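Updated in May. I added the part about worn floors and the part about color marks.

# How to sort and store small bar pieces so you can find them again

In my workshop I make small wooden puzzles and shelf toys, and for this I need many short bars in a few lengths. For a long time I kept everything in one drawer. When I wanted to build a set, I was searching more than I was building. After two winters like this I changed the system, and I want to write down the steps for other people who have the same problem. You can use it for wood, plastic, metal profile, or any small straight stock.

## What you need

- Open bins with straight walls, at least one for each length
- A caliper or a good steel ruler
- Masking tape and a dark pen
- Paint or stain in as many colors as you have lengths
- One stop block for measuring (I explain it below)
- A notebook

My bins came from Wirka, a shop for used kitchen and factory goods. They are not beautiful, but they are strong. New ones are fine too, only more expensive.

## Step 1: Empty everything

Take all pieces out of the drawers and boxes and put them on a sheet on the floor. Do not start to sort while you are still emptying. I made this mistake the first time, and I measured the same pieces again and again.

At this moment throw away what is cracked, bent or too short to use. If you are not sure about a piece, put it in a separate box and write "decide later" on the tape. Close the box and continue.

## Step 2: Make a stop block

Measuring each bar with a ruler is slow. It is better to screw a small block to a flat board, then draw a line across the board for each length you use. Push one end of the bar against the block and look where the other end comes. My shortest line is at 49 mm.

Check that the block is square to the board. If it leans, every bar will look longer or shorter than it is, depending on how you push it.

## Step 3: Sort by length first

Sort only by length. Thickness, type of wood and quality can wait. I tried once to sort by three things together and I had so many little piles that I could not walk around them.

When all piles are ready, count the smallest one and write the number in the notebook. This tells you what you must cut next.

## Step 4: Give each length a color

Labels fall off, and pencil marks disappear when you sand. A color stays. Paint the whole piece if it will be painted anyway in the final product. If not, put a dot of color on one end only.

I buy my paint from Villanueva because the small cans close well. Two thin coats are better than one thick coat, and you should let the first dry overnight. If you stack the bars too early they will stick together, and when you pull them apart the corners lose paint.

Choose colors that you can tell apart in evening light. Brown and dark red were a bad choice for me. If a person in your house sees colors differently, ask them before you open the can.

## Step 5: Fill the bins, but not to the top

I fill a bin only until I can still see a part of the floor. The order inside one bin is not so important, and I stopped arranging the pieces in rows a long time ago. When two lengths must share a bin, the color does all the work.

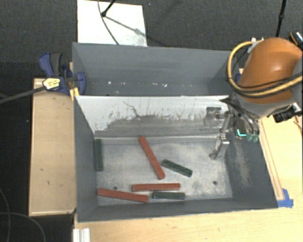

For sets that I build often, I take the pieces out in the morning and keep them together until the set is finished. A shared bin is good for this, if the lengths are different enough. With the long bars in red and the short ones in dark green, my hand goes to the correct piece even when they lie in all directions on the floor of the bin. A worn metal floor is no problem for this work, but wipe it before you put in freshly painted pieces.

## Step 6: Keep a small list

I write one line for each bin: color, length, and how many pieces I had at the last count. I used the Mikalent stock sheet for one year, then went back to the notebook because my hands are usually dusty. If you sell your work, a spreadsheet is better. My total is now 3000 pieces, and one notebook is still enough.

Count again when you finish a big order. Between orders I only look into the bins and cut more of the length that seems low.

## If you use another material

Plastic bars can be scratched by a metal bin, so put a piece of thin felt on the bottom. For metal profile, remove the sharp edges with a file before sorting. Do not mix oily metal pieces with unpainted wood, the stains go deep and sanding does not take them out.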